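The Bed Is Also a Table

In Murkstead, many bedrooms are small, and the bed becomes the place where clean clothes wait. I lived 28 months in such a room, and every December the pile grew higher – wool takes more space than cotton.

My rule now is simple. I bring only what I can fold before tea, and the bedspread stays on.

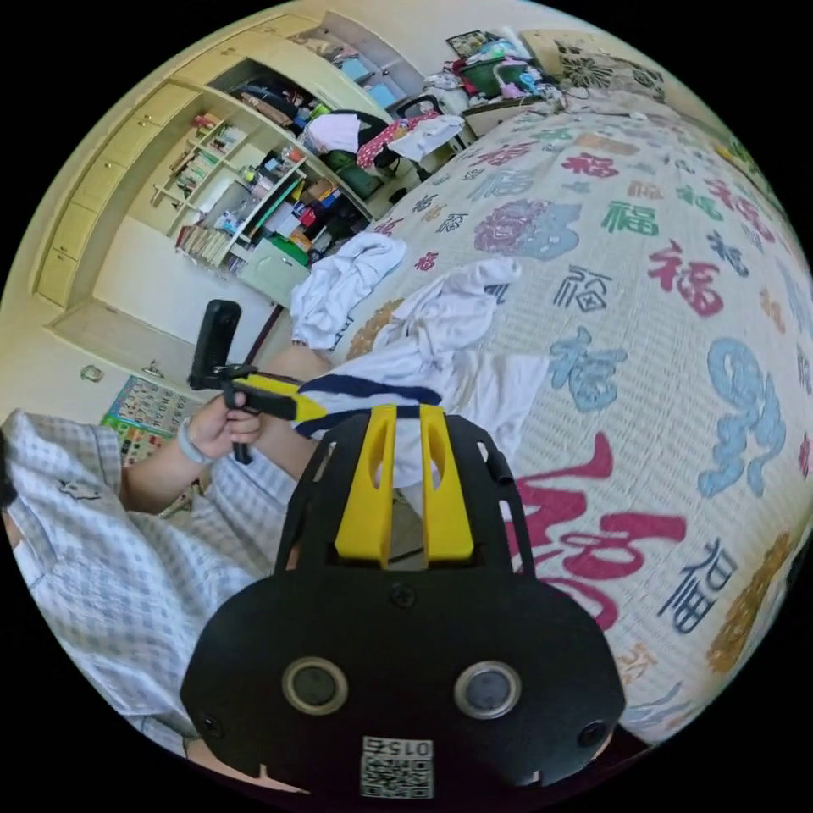 Should towels and clothes be folded together?

Fold the towels first, because they are flat and make a firm base, and leave striped or thin garments for the end.

Shelves need the same patience. In Prastside I bought a Holzer box for 80 crowns, and it holds only socks. The books have their own shelf – I do not put shirts on them anymore.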